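ASOCIACIÓN DE VECINOS DEL BARRIO DE CLAKANO
Acta de la asamblea ordinaria
Fecha: 2025-09-13
Lugar: local social, planta baja
Asistencia: 40 socios presentes y 12 representados. Se comprueba el quórum en segunda convocatoria.

Orden del día
1. Aprobación del acta anterior
2. Obras de la calle Nair
3. Huertos del solar de Tradden
4. Recogida de restos orgánicos
5. Cuotas y local
6. Ruegos y preguntas

1. Aprobación del acta anterior
Se lee el acta de la asamblea de abril. Una socia pide que se corrija el punto relativo al alumbrado del pasaje, donde se decía que el Ayuntamiento había aceptado cambiar las farolas. Lo que se contestó por escrito fue que la petición quedaba registrada. Se hace la corrección y el acta se aprueba por asentimiento.

2. Obras de la calle Nair
La presidencia informa de la reunión mantenida con los servicios técnicos municipales. La segunda fase de la obra comprende la acera de los impares, desde la farmacia hasta el cruce con la plaza, y la sustitución del colector. La parada del autobús se traslada de forma provisional a la esquina de la panadería mientras duren los trabajos. El cartel con el cambio sigue sin colocarse en la marquesina.

Varios socios exponen que el paso peatonal habilitado junto a la valla es estrecho y que una silla de ruedas no puede girar al final del tramo. Otro asistente señala que los camiones entran por la calle de la escuela a la hora de salida de los niños. Se discute si conviene pedir un cambio de horario o un cambio de recorrido. Los comerciantes presentes prefieren que no se toque el horario de descarga y se inclinan por el recorrido.

Se acuerda enviar un escrito con tres peticiones: ampliar el paso peatonal, desviar los camiones por la ronda y colocar el aviso de la parada. El escrito se registrará en la sede electrónica y se dejará copia en el tablón del local.

Votación: aprobado sin votos en contra y con 2 abstenciones.

3. Huertos del solar de Tradden
El convenio de cesión del solar vence a final de año. La propiedad ha comunicado por teléfono que está dispuesta a renovarlo en las mismas condiciones, pero falta recibir el texto. Se pide a la secretaría que no dé nada por cerrado hasta tenerlo firmado.

Respecto al riego, el programador dejó de funcionar en agosto y durante varias semanas se regó a mano por turnos. Se ha pedido presupuesto a la empresa Drurkeo para cambiar la electroválvula y revisar la arqueta. El presupuesto no ha llegado. Se autoriza a la junta a aceptarlo si no pasa de 100 euros. Si es superior, se traerá a la próxima asamblea.

Se debate también sobre las parcelas sin cultivar. El reglamento dice que una parcela abandonada durante un trimestre vuelve a la lista de espera, pero no aclara quién decide que está abandonada. Una parte de los asistentes considera suficiente un aviso por correo. Otra parte pide que se llame por teléfono antes, porque en un caso reciente la titular estaba hospitalizada y no leyó el mensaje. Queda acordado que se avisará por las dos vías y que se dará un mes para responder. La nueva redacción se añadirá al artículo correspondiente.

Se recuerda que la manguera debe quedar recogida y la puerta del solar cerrada con candado. La llave de reserva está en el local.

4. Recogida de restos orgánicos
La compostera grande del solar está llena y no admite más material hasta que se vacíe. El compost del fondo se repartirá entre las parcelas en octubre. Mientras tanto, los restos de cocina de los socios se llevarán al contenedor marrón de la plaza.

Se informa del resultado de la prueba de la primavera. El problema principal ha sido la mezcla: han aparecido bolsas de plástico, cápsulas de café y restos de carne. También se ha aportado poco material seco, con el consiguiente mal olor en los días de calor. Se propone separar desde el principio los restos de cocina de la hoja seca y la poda triturada, con recipientes de color distinto, y poner encima de cada uno una lista corta de lo que se admite. Se ha tomado como referencia el par de cubos de plástico, uno amarillo anaranjado y otro verde oscuro, ambos con asa calada.

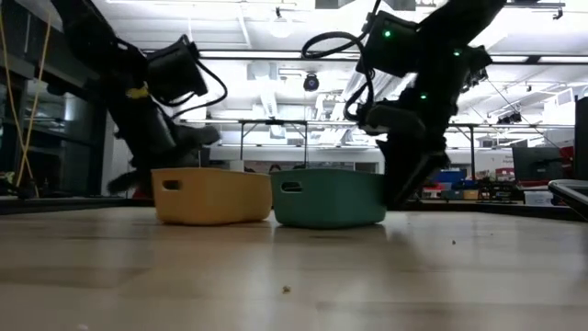
Desde el fondo de la sala una socia replicó que el color no iba a resolver nada si no se abría la compostera en horario fijo, y que en su escalera la gente dejó de participar en mayo por encontrar la puerta cerrada dos veces seguidas. Pidió que antes de comprar nada se organizaran los turnos de apertura.

La presidencia reconoce que los turnos del verano no se cubrieron. Tras un intercambio de opiniones se acuerda abrir los martes por la tarde y los sábados por la mañana, con una hoja de inscripción en el local. La compra de recipientes se aplaza hasta ver si la hoja se llena. El cartel con los materiales admitidos se hará igualmente y se colgará en los portales que lo soliciten.

5. Cuotas y local
Se mantiene la cuota anual sin cambios. Los recibos devueltos se volverán a pasar al banco una sola vez y después se avisará a los interesados. Quien haya cambiado de cuenta debe comunicarlo a la secretaría.

En el local hay que reparar la persiana y purgar los radiadores antes del invierno. El armario del pasillo está ocupado con material de las fiestas y se ruega a quien lo dejó que lo retire. El uso de la sala para cumpleaños seguirá permitido a los socios, con reserva previa y limpieza a cargo de quien la utilice.

6. Ruegos y preguntas
Se pregunta por la poda de los plátanos de la plaza. No hay respuesta del Ayuntamiento y se reiterará la solicitud.
Se pide que las convocatorias se envíen con más antelación y que se adjunte la documentación de los puntos que se vayan a votar. Se toma nota.
Un socio ruega que se baje el volumen de los ensayos de la charanga a partir de las diez de la noche. Se trasladará a los responsables.

Sin más asuntos que tratar, se levanta la sesión.

La secretaría
Vº Bº de la presidencia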